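Dodley students put humanoid hand through its paces

July 10, 2024

Students on the robotics course at Dodley College have spent the summer term getting a humanoid robot to pick up and pass everyday objects, and will show the work to the public in October.

The project is run by the college's engineering department with Mesari, a local automation firm, which has lent the robot until the end of the year. Eleven students signed up, most of them in their second year. They meet twice a week after lessons, and have been split into two groups - one working on the hand and arm, the other on walking and balance.

Course leader Toivo Rissanen said the hand had taken up far more time than planned.

"We gave it three weeks in the timetable and it took seven," he said. "The students wanted it to pick up a tennis ball on the first day. Then they found out how much has to be set before you can close a finger at all."

The group began with foam blocks and moved on to cups, a tennis ball and a bunch of keys. Each object has to be lifted, held for five seconds and passed to a person. By the end of June the students had logged 3245 attempts, all of them written up in a shared table with a note of the grip used and what went wrong. Keys remain the weak point.
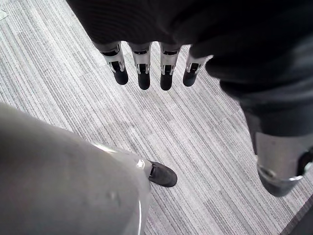
The robot's metal fingers end in black tips, with black fabric covering much of the hand.

Much of the term went on grip force. Too little and the object slips, too much and the motors cut out to protect themselves. The students wrote their own program to change the force in small steps, and it is now used for every session. A second program, which picks the grip from a camera picture, is still being tested and will not be ready for the October show.

The walking group has had a quieter time. The robot can cross the classroom and turn on the spot, but it is slow on carpet and the group has asked to try it on the hard floor in the sports hall.

Trellex, which supplies the college with workshop materials, has given £200 towards spare parts. A further £70 came from a cake sale held by the students.

The Kiiskinen Schools Robotics Cup, which the college entered for the first time this year, will also have a handling round for the first time. Teams must move ten objects from one table to another without help. Dodley will send four students to the regional heat.

The October show will be held in the college's main hall, with room for around 200 people. Entry is free but places must be booked through the engineering office. Anyone starting at Dodley in the autumn who would like to join the group should speak to Mr Rissanen at enrolment.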